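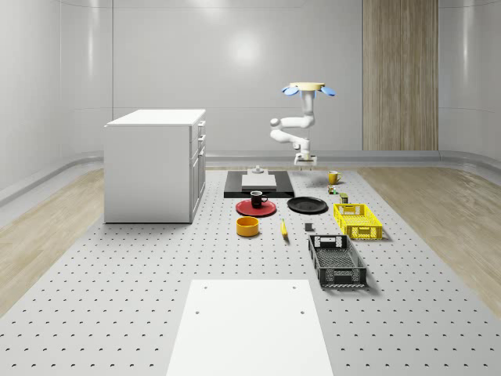 Celda de sobremesa Voltley: montaje, limpieza y revisión del brazo

Las notas valen para el banco del taller y para su modelo en el simulador. Cualquier cambio de distribución se prueba primero en el modelo y luego se traslada a la mesa. Los tornillos, claro, solo se aprietan en el banco.

1. Tablero perforado

Aspirar los agujeros antes de colocar nada. Una viruta debajo de la placa base basta para inclinar el brazo y falsear toda la calibración. Después, paño de microfibra apenas humedecido con alcohol. Nada de limpiacristales: deja película y las piezas resbalan.

Nivelar el tablero con la celda descargada y volver a comprobarlo con el armario blanco puesto. Si la burbuja se mueve entre una medida y otra, hay una pata sin apoyar.

2. Placa base y pedestal

Apretar en cruz, dos pasadas, con llave dinamométrica. Marcar cada cabeza con rotulador de pintura; en la revisión siguiente se ve de un vistazo si alguna ha girado. Las arandelas Trurkard se cambian siempre que se desmonta la placa, aunque parezcan buenas.

El cable de alimentación se fija a unos 160 mm del pedestal, con brida de velcro. La brida de plástico acaba mordiendo la funda.

3. Reparto de piezas

Las cajas de rejilla se quedan hacia los bordes y los platos cerca del alcance cómodo de la pinza. Entre los objetos pequeños conviene dejar tablero libre. Un cubo gris sobre tablero gris es mala pieza para ajustar la visión: empezar por la taza amarilla o el cuenco y dejar el cubo para el final. Lo mismo vale para un rotulador fino tumbado, cuya sombra llega a confundirse con el cuerpo si la luz viene muy lateral.
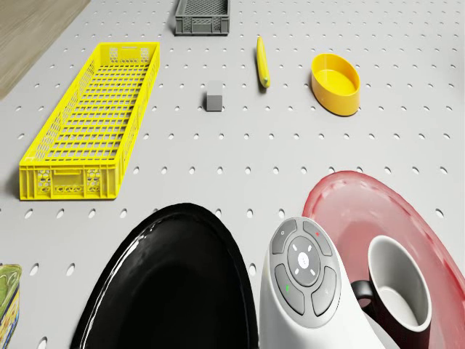

Para las repeticiones, lo más cómodo es guardar las posiciones en un fichero con nombre propio y no tocarlo. El nuestro se llama susia_base y de él salen las copias. Si se mueve una caja a mano en el modelo, se guarda como copia nueva.

4. Pinza

Comprobar la holgura de los dedos con la celda parada. Se cierra la pinza sobre una galga y se mueve con la mano: no debe notarse juego. Engrasar las guías cada 700 ciclos con una gota por lado y retirar el sobrante con bastoncillo.

Después de engrasar, 100 aperturas en vacío antes de coger loza. La velocidad de aproximación se baja para las tazas y se recupera para las cajas. Si la pinza duda al cerrar sobre una pieza brillante, revisar primero la exposición de la cámara y después la fuerza.

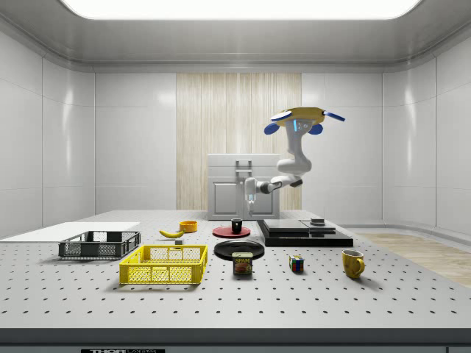 Jahangir Kanagaratnam: con los platos oscuros me pasaba algo parecido, la altura salía mal calculada y la pinza frenaba antes de tiempo. Lo corregí bajando la luz del techo y repitiendo la calibración con el plato ya puesto. La fuerza no la toqué.

Es buen método. Conviene anotar el nivel de luz junto a los datos de calibración, en la misma hoja.

5. Prueba de referencia

Taza negra sobre plato rojo, brazo en reposo, aproximación vertical. Se da por válida la puesta a punto con 97 agarres correctos en una tanda de 100. Por debajo de eso se vuelve al punto 2, y si los tornillos están bien, al 4.

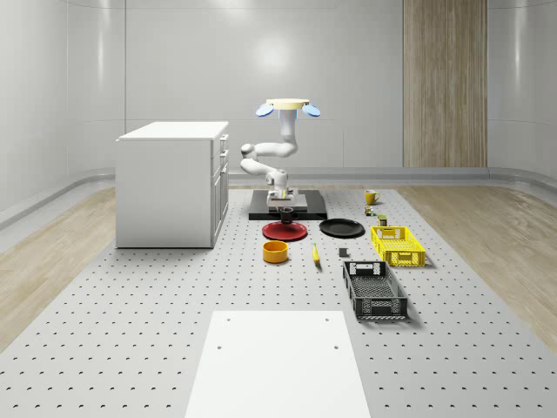

Brazo sobre su placa base negra, con la taza negra en el plato rojo.

6. Repuestos

Guantes sin polvo, galgas, velcro y un juego de dedos de recambio en bolsa cerrada. La grasa Ionescu se guarda de pie y con la fecha de apertura escrita en el tubo. La revisión completa la hacemos en mayo, con desmontaje de la placa incluido.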